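Subject: Re: [walgate-karting] Practice day and the points table
From: Awuor Swai
Date: March 10, 2018

Hi everyone,

Faith Mwaipopo wrote:
> Does anybody know if the April round at Walgate still counts toward
> the club points? My son missed the opener and is fretting. Also, is
> the practice day worth the drive?

Faith, please tell him not to fret! Yes, it counts, and each driver gets to drop 2 rounds this year, so the opener can simply be one of his. Lilian went over it with me on the phone last night (we were on far too long, as usual) and she's sure of it.
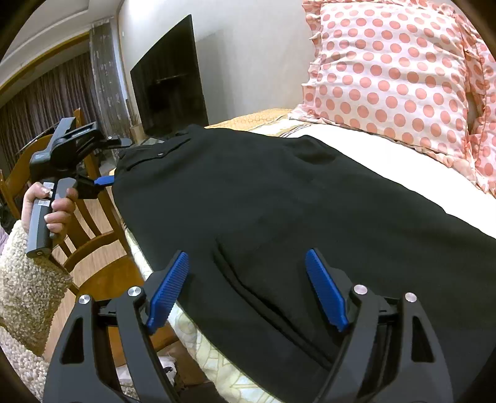

As for the practice day, I'd say go if you can. The track has new pavement through the hairpin and the old braking marks are no use at all now. I-seul went out in the Sosano kart and needed 6 laps just to stop running wide, and you all know how tidy she normally is. Shota would say the same, only with more talk about tire pressures.

Come in by the Mrema Road gate, and bring a sandwich, as the snack bar stays shut until the season gets going properly. We'll be parked near the scales with the kettle on, so do come and say hello.

Warmly,
Awuor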